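August, after supper

The cell rules were due to be read through again this month, so I spent the shift at Palholm with a clipboard instead of at the bench. We have been working from the Walczak sheet since the winter, and it has been photocopied so often that the third paragraph is hard to make out. I started before eight in the morning with the lights on over the line and the coffee not yet made.

My job was to watch the work on the desktop towers and mark every place where what we do and what the sheet says have drifted apart. I filled both sides of the paper before lunch.

The first one was clearance. The sheet says an arm carrying a part comes down over the open case slowly, straight, and with the part already square to where it is going. It doesn't say how slowly. On the old cell at Wovthorpe everybody knew, because the person who wrote the program was also the one who had to replace the boards. Here the number sits in a settings file and I had to ask for it. I want it printed on the sheet. I also want the height where the slow part begins, measured from the rim of the case and written down, so that a deeper case gets looked at again before it is run.

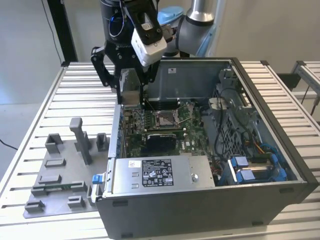

The second was the socket. An open CPU socket is the thing I worry about most on this job. The contacts bend if you so much as drag a sleeve over them, and you don't find out until the board is powered up. The rule as it stands says "protect the socket when not in use," and I have heard that read three ways. I wrote down the question and left the answer for the review: does a socket waiting for its processor count as in use? My own view is that it does while the cell is running the processor step, and it doesn't once the cell is paused for anything longer than a part change. Then the cover goes on. Somebody will say that is fussy. I have straightened enough pins under the magnifier to put up with that.

Next was static. The straps and the mat are tested at the start of the shift and initialed in the book, which is good. The gap is in the afternoon. People come back from lunch, clip on, and go straight to the cell, and the book only has one line per shift. I drew in 2 lines per shift on my copy. It adds nearly a minute to the day.

I had my sandwich on the loading step because the break room was full. It was warm out and the trucks were lined up for Warard next door. I thought about the power rule while I ate and wrote a new version on the back of the bag, then copied it out later.

The power rule goes like this. The mains lead comes out of the tower before it gets to the table, and it goes in the tray where everyone can see it. The front button is then pressed and held to drain what is left. The power supply stays closed, always, whatever the fault. The old sheet has the same points but in the wrong order, with the closed supply at the end under "other." I moved it up to the top. It has no business being under "other."

After lunch I looked at the fixture plate. I have a soft spot for the plate because I drew an early version of it, which was bad. The present one is much better. The rule I care about is that every part has one holder, and a part is either in its holder, in the gripper, or in the computer. It doesn't get set down on the slats, even for a moment. The slats have gaps, and small parts and gaps don't go together. I lost a good part of a morning to that in my first month and still remember the flashlight.
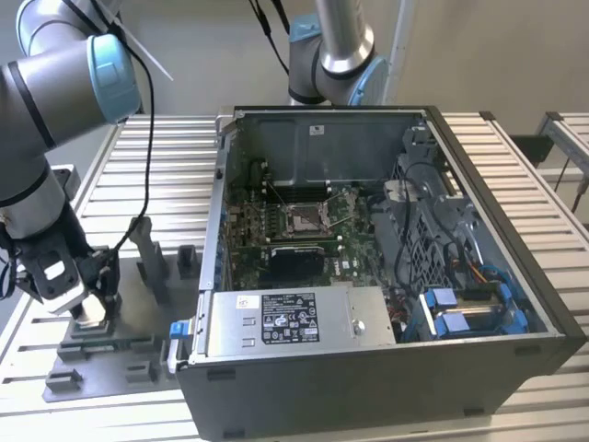
Gripper down at the plate, second arm behind the case.

Two arms over one table need their own page, and at the moment they share a paragraph with the fire extinguisher. I made a start on it tonight. One arm has the space over the case at any time, and the other waits outside it. The wait position is named and taught, and it can't be "wherever it happened to finish." If a person needs to reach in, both arms are stopped, whichever one is closer, and the person who stopped them is the person who starts them again. We mostly do all this already. But a new starter wouldn't get it from the sheet, and the sheet is what we hand a new starter.

There was also the matter of hanging cables. I don't like a loop of cable near a wrist joint unless it has been checked through the full travel of the arm, by hand speed, with someone watching the cable and only the cable. I asked when that was last done and got two different months. So that goes in as a dated line, with initials, the same as the straps.

One point I changed my mind on. I had meant to ask for gloves at every step. Having watched all day I think gloves are right for the case, where the sheet metal is sharp, and wrong for seating small parts by hand, where they catch and you can't feel what you are doing. I crossed out my own note. The rule should say which steps, by name.

By four my feet hurt and I was mostly writing the same things twice. I went through the list again and sorted it into things that need a decision and things that only need better wording. There were 6 for decision. The rest I can type up myself tomorrow if the printer is working.

I am putting the draft of the processor part here so I have it in one place. It's still rough.

Processor handling, draft

Hold by the edges only, by hand or by gripper. Never touch the underside. Lever fully up before anything comes near the socket. Match the corner mark before lowering. No pressing down – if it doesn't drop in under its own weight, lift it off, and look. A processor that is out of the board goes straight to its recess in the plate, and stays there until the step calls for it.
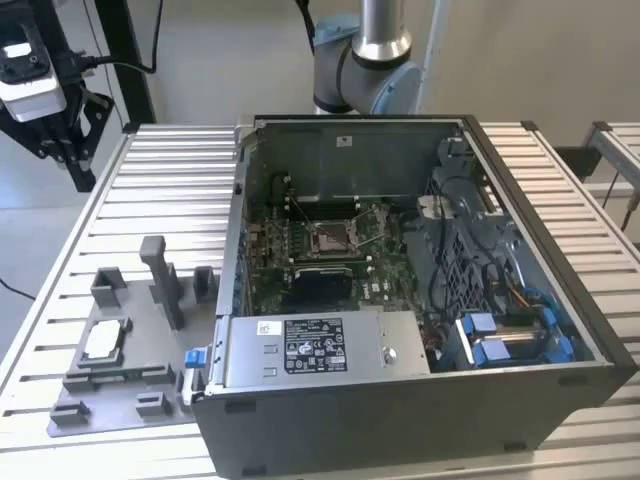

End of shift, draft

Both arms to their wait positions, then stopped. Plate checked against the parts list, holder by holder. Cover on any open socket. Case covered if it is staying on the table overnight. Anything found on the floor goes in the red tub with a note saying where it was found, and it isn't put back into a machine by guesswork. Book signed.

I still have to work out where the speed number goes, whether on the sheet or on a card at the cell. A card gets lost and a sheet gets out of date. Probably the sheet. Bed now, it's past ten and I said I would open up in the morning.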